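Workshop Tips: Planning a Small Robot Bench Without Wasting Money

Most of the questions that come in to this page are about which arm to buy. The arm is usually the easy part. You read the spec sheet, you get two quotes, you pick one. The money leaks out through the things around it: the table, the cables, the lights, the objects you practice on. These tips are for anyone setting up a first bench for table tasks such as sorting, clearing and setting places.

Start with the job, then the reach

Write down the one job the bench has to do in its first month. "Sort cutlery into a tray" is a good entry. "Kitchen tasks" is too wide to budget for. Once you have the job, lay it out on an ordinary table with the real objects and measure the space it takes up. Add a hand's width on every side. That is the area your arm has to cover, and you can now cross off every model that falls short.

Do this before you talk to a dealer. Wiesława Żak, who bought the first two arms for the Brurmont workshop, skipped the step and paid for reach she has never used.

One arm or two

Buy one arm if the job is pick and place with light objects. Buy two if something has to be held while something else is done to it, or if the work area is too wide for one arm to cover. If you think you will want the second arm later, pay for the longer table and the second mounting rail now. Rails are cheap when the table is being built and a nuisance to add afterward.

The table

Choose a matte top in one plain color. Gloss gives you reflections, and patterned tops make small objects harder to pick out. Avoid white if your trays and plates are white.

Side rails are worth having. They let you slide a base along and clamp it again without drilling. Leave clearance behind the base for the cable to bend, and check that the elbow can swing out past the table edge without hitting a wall, a shelf or a person. A folded arm takes up little room. A working arm takes up much more.

Practice objects

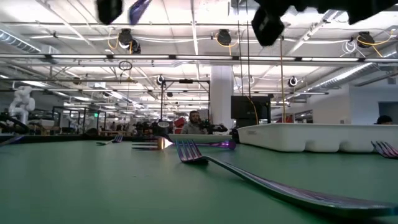 Objects wear out, get bent and walk off, so give them their own line in the budget. Buy full sets in the same finish and put spares aside on the day they arrive. Think hard about the finish too. Forks with an iridescent coating, the kind that go from purple to pink to gold-copper depending on the light, are a tougher test for a camera than plain brushed steel, and the bright highlights on a curved neck can confuse a vision system. If your budget covers only one set, start with a dull finish and add a shiny one when the easy case is reliable. Get a tray with a raised rim as well, one that won't flex when a fingertip presses on it.

Glenys Ruddock keeps 20 pieces in use at a time and the rest in a labeled box. She swaps the whole lot on Sunday and checks for bent tines while she is at it.

Grippers and fingertips

Ask every dealer these before you sign:

Can I change the fingertips myself, and with what tool?
What does a spare pair cost, and how long does it take to arrive?
Is there a thinner tip for flat objects?
Does the warranty still hold if I print my own?

A flat knife on a flat table is one of the harder things to pick up. If the standard tips are thick, budget for a second style from the start. Brotden and Amano both quote tips separately, so read down to the bottom of the sheet.

Cables and floor

Leave slack at the wrist, enough for a loop that stays open through the full turn. Tie it too tight and the connector takes the strain.

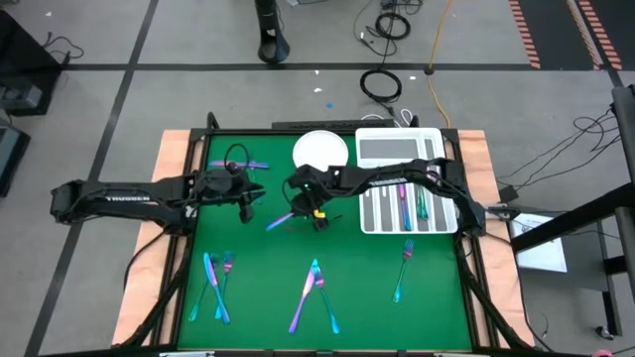 Slack on the floor is a different matter. Coil what you don't need, hang it up, and keep the walking side of the table clear. Mark the arm's full swing on the floor with tape so people know where to stand. Buy power leads in the right length. Long ones seem like better value until you have to find somewhere to put the extra.

Splitting the budget

Dalibor Říha's rule is that if the arms and grippers eat more than 70 percent of the total, the rest of the bench will suffer. Whatever split you use, put these on paper:

Arms and grippers
Table, rails and mounts
Cameras and their brackets
Lighting
Computer and monitor
Spare fingertips
Objects, trays and plates
Cable ties, tape, hooks and storage boxes
Delivery and setup

The last two get left off most often. Giannakopoulos includes setup in its quote but charges for a return visit, so have the power and the table ready before they come.

Buying used

Used arms can be good value. Ask to see the arm run for 100 cycles with a load in the gripper, and listen to each joint. Check that the controller and the cables are included, and that the software still gets updates. Ragnheiður Laxdal bought hers in March at a good price, then had to wait for a controller cable the seller had kept. Get the parts list in writing and tick off each item before the money changes hands.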